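**Planner accepts goals but the arm stops above the wrong zone after a recalibration**

Posted in: Manipulation software / Planning and perception
Tags: zone-sorting, calibration, lorketti

**gusmont_lab**

Our teaching laboratory operates a small tabletop sorting task using the Lorketti planning package, release 24. The task places colored blocks into taped zones on a white table. An overhead camera supplies block positions, and a symbolic layer converts them to predicates such as "in(block, zone)" before the motion planner is called.

Following a routine recalibration in May, the system began to behave inconsistently. The detector reports all blocks with high confidence. The symbolic state, however, changes between consecutive cycles although no block has been moved. A block near a zone boundary is reported in one zone, then in the neighboring zone, then in neither. The planner then discards its current plan and requests a new one, and the arm stops partway through its approach.

The log for one session of 3000 cycles contains 492 replanning events. Before the recalibration, a session of the same length would contain a handful. We have already confirmed the following:

- The camera mount is tight and the lens settings are unchanged.
- The reprojection error reported by the calibration tool is within its accepted limit.
- The joint controllers track their targets correctly when given fixed poses.

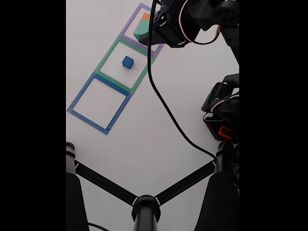

Zone membership is computed from the block centroid alone, using polygons stored in the table coordinate system. The polygons were measured by hand when the tape was first applied, and they have no gap between them. The green zone shares one edge with the purple zone and another with the blue, so a centroid that crosses the tape is assigned to the neighbor at once. The blue cube inside the green square has not caused difficulty. The teal-green block close to the gripper is the kind of object that does, especially when the hardware covers part of it and the centroid is computed from the part that remains visible.

We would appreciate guidance on whether this should be corrected in the calibration, in the perception node, or in the planner settings. We would prefer not to modify the planner source, as students submit their work against the released version.

**flekham_support**

The symptoms described are consistent with two separate faults, and we recommend that they be treated separately.

The first concerns the zone polygons. If they were measured before the recalibration, they may be expressed relative to an older table origin. A low reprojection error does not exclude this, as it confirms only that the camera model fits the calibration target. Please project the stored polygons back onto a live camera view and compare them with the tape. An offset of even a few millimeters is sufficient to produce the behavior you report near shared edges.

The second concerns occlusion. When the gripper is above a block, the visible region is smaller and its centroid shifts away from the hardware. The following measures may be applied in the perception node without altering the planner:

1. Use the arm's joint positions to mask the image region covered by the gripper.
2. If a block's detected region overlaps or touches that mask, retain its last unobstructed pose until it is clear again or the gripper reports a grasp.
3. Apply hysteresis to zone membership. A block should leave its assigned zone only after its centroid has been outside the polygon, by a set margin, for several consecutive cycles.

Item 3 will reduce the replanning count quickly, but it should not be used alone. It would conceal an error in the polygons – the arm would then place blocks confidently in the wrong location.

**rankin_user**

We had the same thing and just turned the replanning rate down. Works fine for us. Might be worth a try first.

**flekham_support**

A lower replanning rate will reduce the number of interruptions, but the planner will also respond later to genuine changes, including a dropped block. We would advise against it where students work near the arm.

**gusmont_lab**

Thank you. The stored polygons were offset by about 34 pixels when projected onto the live view. The calibration script had written a new table origin and left the zone file untouched. We have regenerated the zone file and will add the gripper mask before the next class. Hysteresis will be enabled after that, with the margin kept as a parameter in the launch file so that students can change it.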